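Got the old Plullico out of the shed in Omholm this week and remembered how much I love a clean chain! A few things that work for me on small motorbikes.

## Chain and sprockets

Put the bike on its centre stand and turn the back wheel by hand, engine off. Brush on some kerosene, wipe, then go round again – the second pass always brings up more muck than you'd think. Let it dry before you lube, and aim for the inside run of the chain.

Old bath towels beat bought rags every time. They hold heaps of grime, and you can fold them over and over to find a fresh patch. Keep one for the chain and a different one for the paintwork.

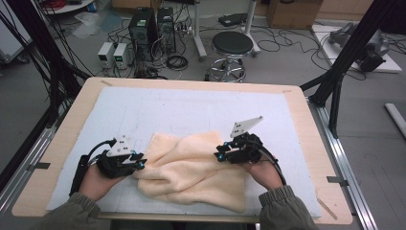
## Tyres

Check them cold. Mine lose a bit of pressure over a month in the shed, so I keep a gauge on a hook by the door.

## Log book

Write the odometer reading inside the cover at each service. My last was 1,035 km, now it's 1,438, and the chain had one adjustment in between. The Fitzgerald shop in Arnport does chain lube for $8 a can – stock up!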